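Sep 17, 2026

Tuvbridge toy library moves to Grullside with longer hours

Tuvbridge Toy Library will open at its new address in the Grullside centre next month, with more shelf space and a weekly evening session for parents who work during the day.

The library lends toys, puzzles and games to families with children under six. It has 816 items on its books and has been run from two rooms above the Pirkus bakery for the past 13 years. The new space is on the ground floor and has step-free access from the car park.

Small toys will now be lent by the tub. Families choose a tub, take it home for up to three weeks and bring it back with everything in it. Bath and water toys, animals, vehicles and building bricks each have their own shelf. 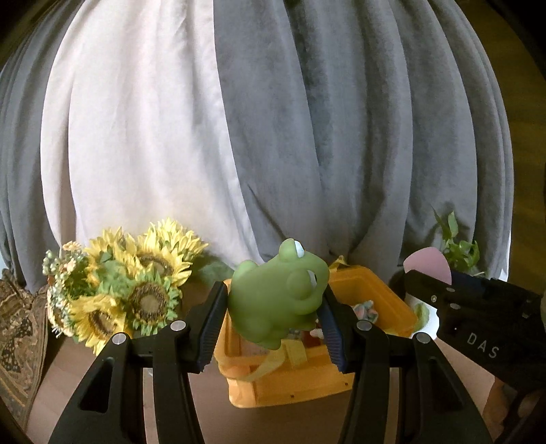

A green rubber frog and an orange-yellow tub with a pale yellow strap.

Ismail Kettani, who manages the library, said: "The small things are what children ask for by name, and they were the hardest to keep together. A parent with a pushchair can pick up a tub and go. We check each one when it comes back and wash whatever needs washing."

Membership stays at £6 a year for each household. The library will be open 52 weeks a year - it used to close in August - and late returns will no longer be fined.

Shelving for the new room was supplied by Cherkaoui, the Tuvbridge joinery firm. Current members do not need to sign up again, and toys already on loan can be returned to either address until the end of the year.

Press enquiries: Ismail Kettani, Tuvbridge Toy Library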